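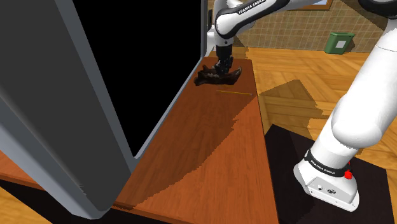
Re: [meredith-ward] The leaflet, the lamppost and the bypass

February 17, 2024

Fellow sufferers,

I have read the message below twice, the second time with a drink, and I think it deserves a reply before the whole list piles in with capital letters.

> I see the Arnell Road crowd have put another leaflet
> through my door. Same smiling candidate, same pothole.
> They claim to have "secured" the bypass review. Secured
> it from whom? It was our side that asked for it in the
> first place, and I have the minutes to prove it. I say we
> print 11 hundred of our own and go door to door before
> the May vote. If they want a fight they can have one.
> Also, who keeps putting stickers on the lamppost outside
> the Fladau library?

Taking the lamppost first, as it's the only item here with a clear answer: the stickers belong to neither side. They are for a band. I am told the band is not standing.

On the bypass, I'm sorry to say that both leaflets are fibbing, ours included. The review was asked for by the county, after the county noticed that Trarkodwood had 3 sets of traffic lights and one working bulb among them. Our councilors voted for it. Theirs voted for it too, and then went outside to be photographed looking concerned next to a cone. If voting yes along with every other person in the room counts as "securing" something, then I have secured lunch most days of my adult life.

I have the minutes as well. Page 13 is where our side "leads on" the matter, and what it leads on is a motion to move the discussion to the next meeting. I would keep that page in the drawer.

As for the pothole, it is the same pothole because it is a very good pothole. It has now appeared in leaflets from 2 parties and on the front of the Meredith parish newsletter, and it has better name recognition than anyone we've put up since I moved here. If it could be persuaded to fill in the nomination papers I'd carry its clipboard.

My actual suggestion, such as it is. Before we print anything, could we agree on what we want the bypass to do? At the last meeting I heard one person say it should go north of Fladau, one say south, and one say it should be a bike path. All three got applause from the same people. The other lot will ask us about this on the doorstep, or worse, a voter will.

If we do print, please can it be one sheet, in a type size my neighbors can read, and without the phrase "hard-working families." The retired and the bone idle vote too, and in Meredith they turn out in far better numbers.

I'll do the Arnell Road end if someone else takes the hill. I did the hill last time and met every dog on it.

Yours in moderate solidarity,
The one who sits by the radiator

P.S. Whoever borrowed the stapler after the last meeting, it's the list's stapler and we'd like it back before May.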